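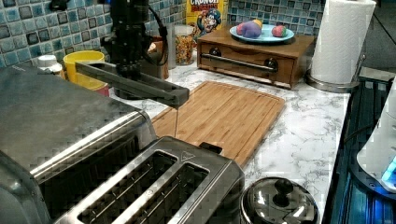

Un brazo robótico sobre la tabla de bambú, entre la tostadora y la caja de Cap'n Crunch: la cocina como banco de pruebas.

El robot pincha, la norma cocina

Llevo dos meses leyendo reglamentos por las noches, y lo digo con cierto orgullo porque antes de este reportaje no había pasado de la página cuatro de ninguno. La culpa la tiene una cocina. Me invitaron a Grivbridge a ver cómo se prueban brazos robóticos en una encimera doméstica, fui pensando en escribir una cosa ligera sobre tostadas y volví con una carpeta de papeles que apenas cerraba.

Lo primero que me sorprendió fue lo normal que era todo. Encimera con dibujo de mármol, azulejos azules y grises, rollo de papel, un bote de cereales de colores. Podría ser la casa de mi hermana (bueno, mi hermana tiene menos cereales). Y en medio, el brazo, negro y serio, con su pinza larga y plana estirada hacia un lado y un cable que le hace una vuelta por detrás.

Pregunté por ese cable enseguida, con la libreta todavía en la mano, y me gané una charla de veinte minutos. Los cables, me contaron, son el tema favorito de cualquiera que redacte buenas prácticas. Un brazo industrial vive en una celda, lejos de la gente y del agua. En una cocina, el bucle que sobra puede engancharse con el asa de una olla o acabar encima de algo que quema. La guía interna de Grivbridge pide comprobar el recorrido completo del brazo, despacio, antes de cada sesión, y mirar el cable en los dos extremos. Parece de perogrullo. También lo parece mirar por el retrovisor, y ya sabemos cómo conduce la gente.

La guía tiene 264 puntos. Los he leído todos, ¡todos!, y hay de todo: desde quién puede rearmar la parada de emergencia hasta qué hacer si suena el timbre. Mi favorito es el 90, que obliga a nombrar en voz alta cada aparato que da calor y decir si está enchufado. En voz alta, sí, aunque uno esté solo. Lo probé en mi cocina y me sentí ridícula, pero descubrí que la plancha de los sándwiches llevaba enchufada desde el desayuno.

Lo del calor da para mucho. Una tostadora de cuatro rebanadas, vista desde arriba, son dos ranuras largas con resistencias dentro, y para una pinza estrecha dos ranuras largas son una invitación. La que tenían allí lleva su triangulito de advertencia en la parte superior, pensado para nuestros ojos y nuestro sentido común. El robot no tiene por qué saber qué significa un triángulo. Por eso el documento propone marcar zonas prohibidas en el programa: una especie de caja imaginaria alrededor de cada aparato, con unos centímetros de margen, en la que el brazo no entra salvo que la tarea lo pida de forma expresa y haya una persona con el botón a mano.

¿Y quién obliga a cumplir esto? Ahí empieza el lío. Para los robots industriales existe una tradición larga de normas, y la ISO 10218 la cita todo el mundo. Para los de cuidado personal está la ISO 13482, que se acerca más a una casa. Pero un brazo de laboratorio plantado en una encimera cae un poco entre dos sillas, y cada equipo acaba escribiendo lo suyo. Femus tiene un cuaderno de 200 páginas; Kellow, una sola hoja plastificada, por las dos caras. Confieso que la hoja de Kellow me pareció mejor de lo que esperaba. Se lee de pie y con un café, y quien la usa se la sabe.

El cuaderno de Femus, en cambio, gana por goleada en un asunto que yo ni había considerado: la comida. Si la pinza toca una tabla de cortar, ¿esa tabla vuelve al cajón con las demás? Ellos dicen que no. Tabla del robot, tabla del robot para siempre, con su etiqueta. El bambú, además, tiene juntas y una ranura para los jugos, y exigen limpiarla a fondo después de cada prueba con alimentos. También piden revisar los dedos de la pinza por si llevan restos pegados. En Grivbridge son menos estrictos y lo discuten con ganas; yo salí del lado de Femus, sobre todo por manía mía con las tablas.

Luego está Hashmi, el registro de incidencias que comparten los tres equipos. En el último recuento, cerrado en enero, sumaba 3155 anotaciones. Me dejaron curiosear un rato y es una lectura estupenda, mucho mejor que los reglamentos. La mayoría son menudencias: una tapa que resbala, un vaso empujado, una pinza que agarra el paño junto con la cuchara. Cada anotación tiene que decir qué regla se incumplió o, si no se incumplió ninguna, qué regla hace falta. De ahí salen los puntos nuevos de la guía, y de ahí salió, por cierto, el del timbre.

Me pidieron que no copiara anotaciones enteras y no lo hago. Sí puedo contar que muchas empiezan igual, con un «estaba despejado cuando miré». Desde entonces miro dos veces mi encimera antes de encender nada, y he apartado la tostadora de la tabla. La plancha de los sándwiches vive ahora en un armario, desenchufada, y cuesta bastante sacarla.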